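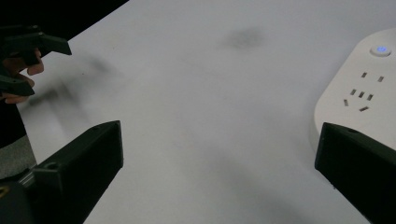

Can a power strip cause a faint buzz in a desk lamp that's plugged into it?
A loose contact in the strip can do it, and so can a dimmable lamp that doesn't like its own adapter. Move the lamp straight to a wall outlet for an evening. If the buzz goes away, look at the strip first.

Ticket 3034
Product: Callis power strip, white, with button
Category: noise / intermittent power
Status: open, then closed, then open again (sorry)

Original message

Hi all! I have a white Callis strip on my work table, the kind with the round button and the little blue light on it. It runs my desk lamp, a phone charger and the monitor. For the last 12 days or so the lamp has been buzzing, and twice the monitor went black for a second and came back. The blue light stayed on both times, which threw me, I figured the strip had to be fine if the light was on. Lamp is a Hitirora clamp lamp. I've already tried a different bulb.

Update 1

OK, I did the wall outlet test. Lamp on the wall all evening, no buzz, lovely and quiet. Back on the strip the next morning and it was buzzing before I'd even sat down. So it's the strip or it's the slot. I was using the slot nearest the button because the cord is short and that's the only place it reaches without pulling.

Update 2

You asked me to check whether the plug sits all the way in. It does not! If I push on it with my thumb the buzz stops, and when I let go it comes back (I did stop after that, I know, I know, no wiggling live plugs). The charger feels snug where it is. The monitor plug feels a bit loose too, and that one has been in and out a lot because I used to unplug it every night.

You also asked about heat. I turned everything off, pulled the strip from the wall and felt all over the top. Barely warm near the cord, nothing anywhere else. No brown marks, no smell.

Update 3

Moved the lamp to a slot farther down with an extension I had in the drawer, and the buzz was gone. I was so pleased that I closed the ticket.

Update 4

Reopening. The monitor blinked again around lunch, and this time the lamp flickered with it. Different slots, same moment, so I guess it isn't only the one loose contact. I unplugged the whole thing and I'm on an old Pētersons strip for now, which has no light and no button and is much too long for the table, but it's been 5 days without a blink.

Reply from support, pasted here so it's all in one place:
"Thanks for the detail. Two devices dropping together points to the switch or the cord connection inside the strip. The indicator can stay lit through a very short dropout. Please don't open it or use it again. We'll swap it under order 1774. Cut nothing off, just coil the cord and send it to the Clunenham return address on the label."

Update 5

Label printed, strip boxed up. Do you need the extension back too or is that just mine? It was mine to begin with, never mind. One real question though, does the replacement come with the same short cord, or can I get the longer one?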